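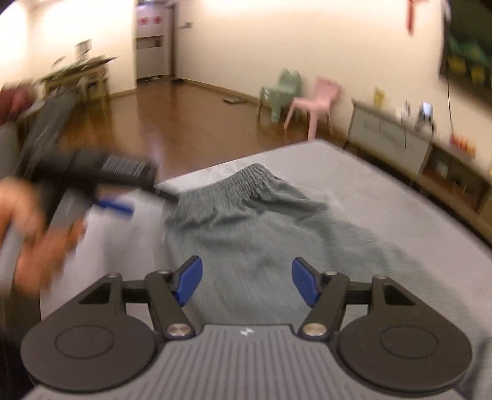 *Grey-green shorts, laid flat.*

I have been knitting the same pair of socks since September, and I'd like it noted that one of them is finished. It fits. It has a heel that Yetunde Okafor called "surprisingly heel-shaped", and I have been living off that remark ever since.

The second sock is the trouble. The pattern is Foltport, 32 rows of rib and then a little twisted cable that wanders round the ankle, and I enjoyed every stitch of it the first time. The second time I know exactly what's coming. I sit down at nine in the evening with a cup of tea, do five rounds, and find I'd much prefer to reorganise the button tin.

Adaeze Olaniyan says the answer is to cast on both at once, on 2 long circular needles, so that they grow together. I tried it. I spent an hour untangling two balls of Cerard 4-ply from each other and a third thing that turned out to be my headphones.

So it's back to one sock at a time on my old bamboo double-points - four of them now, as the fifth went down the side of the armchair and I'm not putting my hand in there again.

The yarn is lovely, I should say. It's the mustard, 100 grams to the skein, and it doesn't split even when I'm cross with it. There was enough left after the first sock to make me smug, and then I wound it and felt less smug. If I run short, the toe will be done in the purple left over from Mum's hat, and I shall wear boots.

Next job is turning the heel again. I've lost the bit of paper where I wrote down how I did it.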